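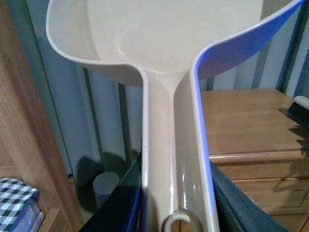
The beige scoop, bowl end up.

Mar 11, 2020

Soap bench, batch 16 of the olive and tallow series. Writing this up the same evening for once, while my hands still smell of it.

I finally got to the salt question today, the one Brian Athumani has been after me about since November. He thinks a spoonful of plain salt dissolved in the lye water gives a harder bar sooner, and I have been saying yes, probably, and then not testing it, which is no way to treat a friend who brings you good tallow. So today I made one big batch and split it at trace, half with salt and half without. Well, that was the plan. Of course the salt has to go into the water before the lye does, so you can't split at trace and still do it properly, and I only saw this with the oils already melted and the first pitcher standing ready. I ended up mixing two separate lye solutions and dividing the oils by weight, and I think that is the fairer test anyway. If you are reading this to repeat it, set out two pitchers from the beginning and save yourself the muttering.

Total oils came to 2,806 grams. I had meant to make it an even 3,000, but the Simiyu olive oil ran out and I didn't want to open the Trosia can for so little, partly from thrift and partly because the Trosia is greener and I would have spent the next month wondering whether the color came from the salt. I reran the lye figures for the smaller amount, then ran them again after a cup of tea. Please do the same if you ever change a weight halfway through. It takes a minute and the tea is nice.

Pitcher A (no salt) behaved just as these batches always do. Clear in a few minutes, slow to trace, very good-natured. Pitcher B stayed cloudy longer than I liked. I stirred and waited and stirred some more and it did clear, though there was a little grit at the bottom that I strained out, so B may have had slightly less salt than the sheet says. Next time I'll dissolve the salt completely and let it sit before the lye goes anywhere near it.

B also thickened sooner. I was talking to myself about the mold liner and when I looked back it had gone to a soft pudding, and I had to spoon it in and bang the mold on the bench to get the air out. The top is lumpy. I smoothed it with the back of a spatula and then made it worse, so I left it alone. A poured like cream and has a lovely flat top, which is unfair on B, since all the difference there is probably my own dawdling.

Both molds are wrapped in the old gray blanket on the lower shelf. Please don't lift the corner to peek! I know how tempting it is, and I have done it myself, and the ash on batch 11 was the result.

Some housekeeping while I'm at it. The Grirkier scale drifted again after it had been on a while, only by a gram or two, but that matters for the lye even if it hardly matters for the oils. I've moved it away from the window and will check it against the brass weight each morning for a bit. The Skorero mold has a split starting at one end of the lining. It held today. I'd rather not trust it with anything thin, so keep it for the thicker recipes until we get a new one, and if you see a good price on the long size, tell me before you buy, as I may have already caved and ordered one.

To do: unmold both tomorrow evening if they are firm, and try the thumb test on each before cutting. Cut on the same wire at the same width. Weigh one bar from A and one from B every week and write it in the back of this book (the back, please, the front is getting crowded). Wash test at four weeks and again at eight, same basin, same water, and Brian gets to do his without knowing which is which. He has agreed to this very graciously and is already sure he'll be able to tell.

One more thing I keep wondering about. If salt makes B harder early on but A catches up by eight weeks, is it worth the fuss? For gift bars, maybe so, when we're always late and cutting them too soft. For our own shelf I suspect I'd go on as before. Label the blanket A left, B right. Done, and the pitchers are soaking.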